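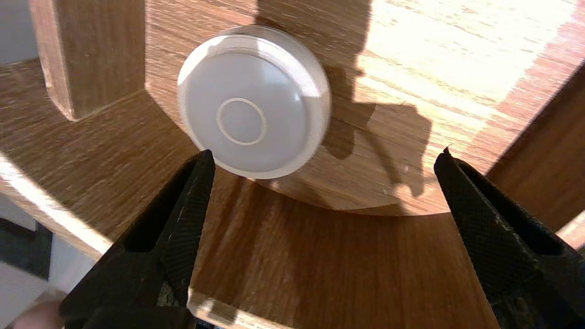 What changes for the people at a bench when a robot takes over a part of their work? Mostly the order of their day changes, and also which small decisions are theirs to make.

4.2 Observations at the assembly bench

We made our observations at Pomness, a workshop that assembles wooden furniture. The Erkix arm was placed at a bench where two workers had fitted caps and fasteners by hand before. At this bench the arm handles small parts and the worker keeps the wooden piece in the right position. Figure 3 shows the two gripper fingers close to a round white plastic cap, which sits on a light oak-colored piece with a rounded edge.

During the study period 1,000 caps were given to the arm, and 944 of them were placed without help. The other caps were finished by the worker at the bench. The workers did not see these cases as a big problem. They told us that a more serious matter was the waiting. Before, a worker could slow down or speed up as he or she wanted. Now the pace comes from the arm, and the short breaks come at moments that the worker did not choose.

We interviewed 7 workers, each for 40 minutes. Most of them said that their hands were less tired in the evening. Several also said that they talked less with the person at the next bench, and two asked to go back to hand fitting on Monday, when the orders for the week are sorted. The shift leader agreed to this.

Figure 3. Gripper fingers and a white cap on an oak-colored piece, with strong sunlight on the right side of the wood.

We return to the question of pace in Section 5, where the bench is compared with the packing line at Sima.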